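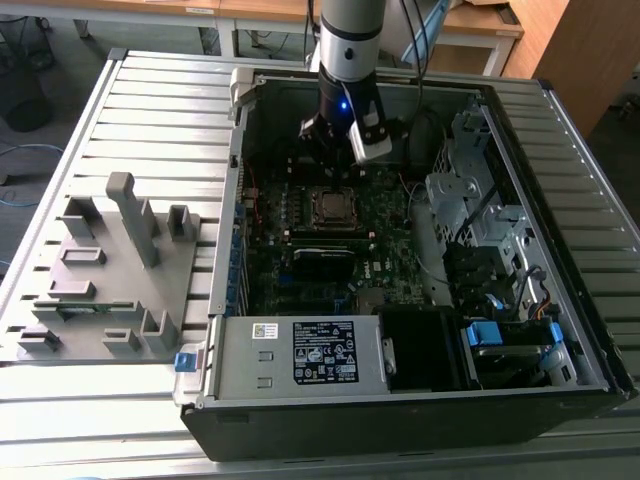
Front Counter Person Wanted at Grativix Computer Repair, Kesarcombe

Hi! I run Grativix, the computer repair and refurbishing shop at 1376 Iltano Street, two doors down from the Liepiņa bakery (if you've ever parked badly to get a rye loaf, you've probably parked in front of us). I'm looking for someone to take over the front counter and the phone, part time to begin with, starting in August.

I've been doing the counter myself for years, in between everything else, and I'm not great at it anymore. I'm fine when you catch me in the morning. By late afternoon I've got a screwdriver in one hand and I'm telling somebody their hard drive is dead without saying hello first. The customers deserve better and so does my blood pressure.

What the job is

You'd be the first person people talk to. They come in with a laptop in a grocery bag or a desktop tower wrapped in a beach towel, and they say "it's doing the thing again." Your job is to find out what the thing is. You ask when it started, whether anybody spilled anything, whether there are photos or tax files on it that aren't saved anywhere else, and you write it down so that whoever opens the machine up later can understand it. That last part matters a lot to me. I once spent most of a day chasing a ticket that said only "slow, also the cat."

You'll also take payments, tag the machines, call people when their stuff is ready, call them again when they forget to pick it up, and keep the shelf of refurbished computers looking like something you'd want to buy from. Our flat diagnostic fee is $79 and it comes off the repair if they go ahead. You'll explain that many, many times a day. Some folks will think it's a steal and some will act like you've taken their wallet. Both are okay.

There's a fair bit of phone work. Most calls are "is it done yet," and a good number are people who've gotten a scary pop-up and want to know if they should call the number on the screen. (They should not! You'll get really good at saying that quickly.)

What the job isn't

You won't be fixing computers. You don't need to know what socket a processor goes in or how to pick memory for an old board. If you'd like to learn, wonderful, I love to show people and I will talk your ear off over an open case. But I've hired tech people for this spot before and they drifted to the back within a week and left the phone ringing, so please apply because you want the front.

It also isn't a sales job. There's no commission and I don't want anyone talked into a new machine when a bigger drive would do. If a customer's computer isn't worth fixing, we tell them so, and if they want to go buy one at the big store out by the highway, we'll move their files over.

Hours and pay

We open at 10 and close at 6. I need you from 2 p.m. to closing on weekdays, which is when school lets out and people start getting off work and everything gets loud. No evenings, no weekends. If it goes well and you want more hours, I'd be happy to talk about mornings after the first couple of months.

Pay works out to $140 for the seven-hour training days in your first week, and the hourly rate stays the same after that, so $20 an hour. You get a paid break and you can take it at the bakery, where they know us and will sometimes hand over the ends of things. Paid holidays when the shop is closed. We also shut down for the last week of the year and you're paid for your usual hours then too.

I can't offer health insurance right now. I'd like to, and I keep pricing it out, but I don't want you reading all this way and finding out at the interview.

Who I think would like it

Somebody patient. I put that first on purpose. A lot of our customers are older, a lot are embarrassed, and a few are upset because the laptop belonged to a husband or a mom and it's got the only copies of the pictures. You can't rush those conversations. You also can't let one of them run forty minutes while there's a line to the door, so you need to be kind and a little bit firm, and if you've waited tables or worked a pharmacy window or the desk at a vet's office you know exactly what I mean.

Handwriting other people can read. We do use a computer for the tickets (I know, shocking), but the tags that go on the machines are paper and a marker.

You should be able to lift a desktop tower off a counter and put it on a cart. If that's a problem but everything else sounds right, write to me anyway and we'll figure out the lifting.

Spanish would be a huge help. So would Latvian, funnily enough, since the bakery crowd wanders over, but I'm not holding my breath.

You don't need a degree and I don't care about gaps on a résumé. If you're coming back to work after kids, or after being sick, or you're retired and bored out of your mind, I'd be glad to hear from you.

The place itself

Warm in summer, drafty in winter, and never fully quiet because something is always running. The front has a real window with real daylight. The bathroom is ours and it's clean. Parking is behind the building, and the bus stops at the corner. There's one step up at the front door and a ramp at the back.

The radio is negotiable, up to a point.

How to apply

Please don't send me a formal cover letter. Come by with a résumé or just a page about yourself, or use the contact form on this site and put "counter" in the subject line so I spot it among the questions about printers. Tell me:

where you've worked with the public before, and what you liked or hated about it

a time somebody was upset with you at work and what you did

when you could start

I'll write back to everyone, though it may take me a week or so when the bench is full. If we're both interested, I'll ask you in for a chat and then a paid trial afternoon at the counter with me next to you, so you can see what it's like with the door going and the phone ringing at the same time. You're allowed to decide you hate it!

I'll take this page down once the spot is filled. If you can still read it, I'm still looking.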